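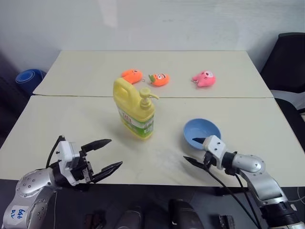 Transportation > Group Vehicles > Clillov 35 Motor Coach

Clillov 35 Motor Coach
By Nerys Vaughan, Charter Services
Updated in April

Print this page | E-mail this page

The Clillov 35 is the mid-size motor coach in the Urkoditz Charter fleet. It seats 35 passengers and is offered with a driver for corporate travel, school trips, weddings, conventions and airport transfers. Groups of 13 or fewer are generally better served by the Anghel van, which is listed separately under Small Group Vehicles.

Seating and interior

Seats are arranged two on each side of a center aisle, with a single row across the back. Each seat reclines and has a lap and shoulder belt, a reading light and a power outlet. Overhead racks run the full length of the cabin and are intended for coats and small bags. A restroom is located at the rear. Two rows may be removed to make room for wheelchair positions, and requests for this arrangement must reach the reservations office when the booking is made.

Luggage

The compartments below the floor hold one full-size suitcase per passenger when the coach is full. Musical instruments, trade show cases and sports equipment can be carried subject to available space. Clients should list oversized items on the reservation form. Items left on board are kept at the Ruvden garage and may be claimed at the front desk during office hours.

Service area and mileage

Daily charters include 200 miles of travel, measured from the first pickup to the final drop-off. Additional miles are billed at the rate shown in the client's written quote. One-way trips of more than 400 miles require a second driver, and the cost of that driver's lodging is charged to the client. Tolls, parking and permit fees are billed as incurred.

Drivers

All drivers hold a commercial license with a passenger endorsement. Driving and duty hours are planned before departure, and an itinerary may be revised if it would exceed the legal limits. Drivers are not authorized to extend a trip without approval from dispatch.

Reservations and changes

A signed agreement and a deposit are required to hold a coach. The passenger count may be changed until the final itinerary is issued. If the group grows beyond the capacity of this vehicle, Urkoditz Charter will offer a larger coach where one is available, and a new quote will be issued.

Food and nonalcoholic drinks are permitted on board. Smoking is prohibited. A cleaning fee applies when a coach is returned in a condition that delays its next assignment.

Questions regarding this vehicle should be directed to Rodel Ocampo, Fleet Manager, at the Ruvden garage. Dispatch is open from 5:00 a.m. until the last coach has returned.

Print this page | E-mail this page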